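Turdale clothing swap moves into bigger room for September

TURDALE – The town's twice-yearly clothing swap will have a larger space and a longer sorting period when it returns in September, organizers said.

The swap, which has been held in the side room of the Odoi Street library for the past 3 years, is moving to the former fabric store two doors down. The new room has wide front windows, a sink at the back and enough floor for 30 racks. The library room held six.

Wumpini Appiah, who runs the swap, said the old space had become hard to work in by the second hour of each event. People were trying on coats in the hallway, and bags of unsorted clothes had to be stacked in front of the returns desk.

"We were asking the library staff to climb over us," Appiah said. "They were very patient, but it was time to go."

Drop-off will open at 9 a.m. each morning for six days before the swap. Clothes should be clean and in a bag that can be left behind. Shoes will be taken if they come in pairs and are tied together. Pillows, single socks and anything with a broken zipper will be turned away at the door, though a small pile of zipper repairs may be accepted if there is room.

Each person who drops off a bag gets a ticket for the early session, which starts at 10 a.m. on the day of the swap. Doors open to everyone at noon. There is no charge for either session and no limit on how many pieces a person can take home.

At the spring swap, 54 bags were left over at closing. Most went to the county's textile bank. Appiah said much of what remained was in good shape but had been missed, often when a garment had slid to the bottom of a bin or been left in a heap after someone looked at it.

This time the group plans to fold or hang everything before it goes out. Menaka Miah, who worked in alterations before she retired, is leading the sorting and has written a one-page guide for the people helping her. Shirts and sweaters are folded to the same width. Long sleeves are laid out and brought in before the body is turned up. Dresses and anything with a delicate edge go on hangers.

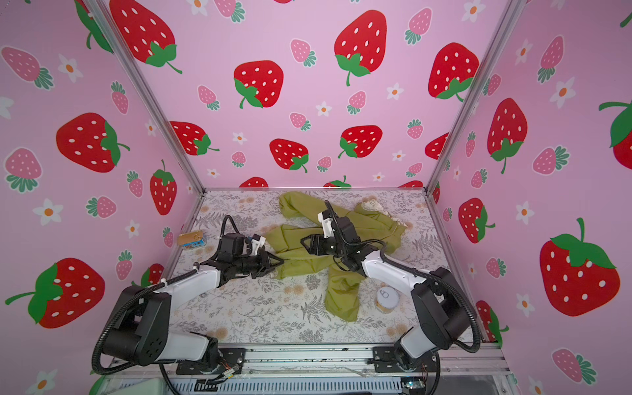 Miah said sleeves take the most time. A shirt that comes out of a bag with one sleeve twisted has to be opened up fully before it can be folded, and a sorter who skips that step usually ends up doing the piece twice.

"Lay it down, find the shoulders, and start from there," she said. "You get quick at it after the first bag."

Sizes will be marked with colored tape on the racks. Children's clothes will be kept together near the front windows, with baby clothes in shallow boxes on a low table. Coats and heavy sweaters will have their own wall – they were the first things to go last fall, and Appiah expects the same again.

A mending table will also be set up for the afternoon. Jarmo Seppälä will sew on buttons and fix simple hems while people wait, with a limit of one item each. He asks anyone with a matching button to bring it along, but he will have jars of spares.

Parking behind the building is limited to the loading spaces, which need to stay clear during drop-off hours. The lot across from the library is free after noon.

Sorters are still needed for the evening shifts, which run from 5 to 8 p.m. during drop-off week. Sign-up sheets are at the library's front desk and on the door of the new room. Empty hangers can be left at either place.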